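Teaching Rudeo to pick up the washing: our project report

Plemmont College robotics club, summer write-up, 20/07/2021

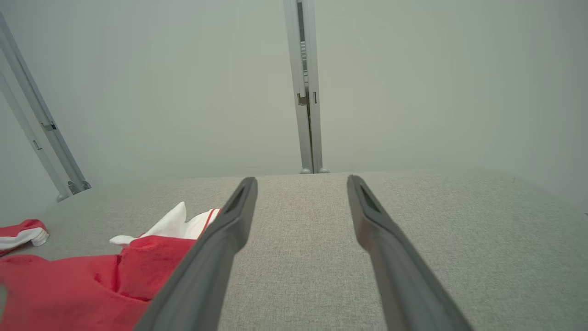
Why clothes, when a cube would have been so much easier? That was the first comment when we put the project up on the club page, and it came from Wiriya, followed by a second one saying a cube always looks the same whichever way you drop it and a shirt never does. Fair point! It's pretty much the reason we wanted to do it (and also we'd done cubes the year before, and I was sick of cubes).

So, Rudeo. Rudeo is our arm, with a two-fingered gripper and a small camera up at the wrist end, so it sees its own fingers and whatever is lying in front of them. The job we set ourselves in April was for it to find a piece of clothing on a flat surface, get hold of it, lift it and put it in a box. No folding. We did talk about folding for a good half hour and I'm very glad we dropped it.

I did the seeing part. My first go was really simple, I just told the program to look for anything that wasn't grey, as the surface is light grey cloth and the wall behind is nearly the same. With red things this went brilliantly and I got a bit smug. White was another story. The wall is pale, the white bits of a garment are pale, and the program kept deciding that a red top with white trim was a red top with a hole in it, or two separate red things with nothing between them. It would then aim for the middle of whichever one it thought was bigger.

What fixed most of it was labelling by hand. We saved up to 3000 pictures from the wrist camera and drew round the clothes in every one we kept, which took far longer than the coding did. I did a lot of mine on the bus. If you're starting something like this, agree what counts as the edge of a sleeve before you begin, as we didn't and had to redo a whole batch.

The gripping was a different headache. If the fingers come down too high they close on air, and if they come down too low they press into the cloth underneath and pick that up as well (we have lifted the whole tablecloth, clothes and all, more than once). In the end we had the arm stop just above the surface, close halfway, check the camera again and only then go for the squeeze. It's slow to watch but it made a huge difference.

For the final test we did 30 tries, dropping the clothes fresh each time. Rudeo got 17 of them into the box. Another 5 were picked up and then let go on the way over, and the rest were plain misses, mostly when the cloth had landed very flat and there wasn't a ridge to pinch. Crumpled is good. I now look at the pile on my bedroom floor in a completely new way.

We ran all this on Prarnia, the old club computer, and she needed restarting a lot. I'd like to move the picture part to something quicker next term, and try socks, and have a proper go at the flat cloth problem, maybe by nudging the edge with one finger first so it bunches up. The labels and the code are in the club folder under the April heading, and the box is on the shelf if anyone wants it back.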